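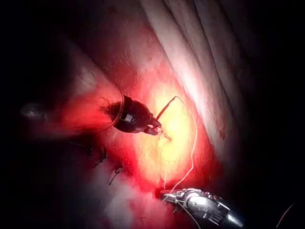 Carla Obeidat wrote in to ask if a deep cut heals from the top down or from the bottom up. Both happen, at different speeds.

## How a cut closes

**Stopping the blood.** Blood vessels near the cut get narrower. Tiny cell pieces called *platelets* stick to the damaged spot and to each other. Threads of a protein called *fibrin* form a net over them. On skin, the net dries into a scab.

**Cleaning up.** White blood cells move in and eat germs and dead cells. The area turns red and swells - this is normal for the first few days.

**Filling in.** New tissue grows up from the bottom and in from the sides. Skin cells at the edges slide across the top. In a narrow cut they may meet in 2 days. In a wide one it takes much longer. Stitches hold the edges close together, so the gap to fill is smaller.

**Getting stronger.** The body swaps weak fibers for stronger ones. This can go on for over 2 years in a large scar.

## Words to know

- *Platelet*: a cell piece that helps blood clot
- *Fibrin*: the protein that makes the net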